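Zestgate Forums > House and Garden > Cut flowers and pots

Tulips flopping, vase too small??

mossy_kettle
October 25, 2019, 738 views

Quick one as I'm off out in a min. Doing tulips for my aunt's lunch do, the arrangement's supposed to be one vase in the middle of the table and nothing else. Only vase I like is a little round one, mouth is tiny. Put the first stem in and it leans, put the second in and it shoves the first one over. Do I cut them right down or find a bigger vase? Aunt wants them tall. She always wants them tall.

pelargonium_pete
Cut them. Tulips keep growing in the vase so whatever you take off you get a bit back. I do mine so the head sits just over the rim, hardly any stem showing. Cold water, not much of it.

Fennimore
Disagree with Pete. Short tulips look like a egg cup. Keep the length, use a taller vase with straight sides. Job done.

mossy_kettle
Havent got a taller vase, thats the whole problem! Got an Erketti jug but it's got a chip right at the front

Fennimore
Turn it round then

dpolicarpio
Small round vase is fine imo, I do them in one all the time. Go in one at a time and leave the rest lying on the table till you need them.
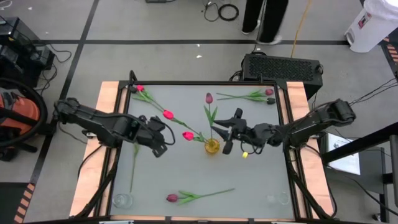

Order matters more than the vase. I start with the straightest stem and let the bendy ones go round the outside, heads facing out, and stop when the neck's full even if there's some left over. Dark pink one's standing up in the yellow vase there with all its height and leaves on, nothing chopped short. The very dark one, nearly black, I'd put next to a bright pink or it just vanishes. Leaves are the other thing, strip anything that'd sit in the water, and if the neck's tight take one more off each stem.
Dexter

mossy_kettle
Oh thats nice, love the dark one. What is it, Queen of Night?

dpolicarpio
No idea sorry, mixed bunch. Labels went in the bin

pelargonium_pete
Pretty but one tulip standing up proves nothing Dexter. Get five in there and see how it behaves. They bend to the light, by teatime you've got a starfish.

Fennimore
Agree with Pete for once. Tall AND narrow neck AND five stems, no chance.

dpolicarpio
Five's fine if you thin the leaves. And I like a bit of starfish! Stiff ones look like plastic

quillback
Wrap them in newspaper first, tight, stood up in a bucket for 3 hours. Straightens them right out. Mum did weddings, over 50 bunches at a go some weekends, every one got the newspaper.

pelargonium_pete
Newspaper yes. Should of said that myself.

Fennimore
Copper coin in the water?

quillback
Doesn't do anything, I've tried. Neither does lemonade

mossy_kettle
Ok back. Newspaper on now, they're in the bucket in the porch. Going with the small vase, tall stems, Dexter's way, leaves off. If they fall over by pudding I'm blaming him. How many would you stop at?

dpolicarpio
Whatever goes in without forcing. You'll feel it, stems start to squeak

Fennimore
I'd still use the jug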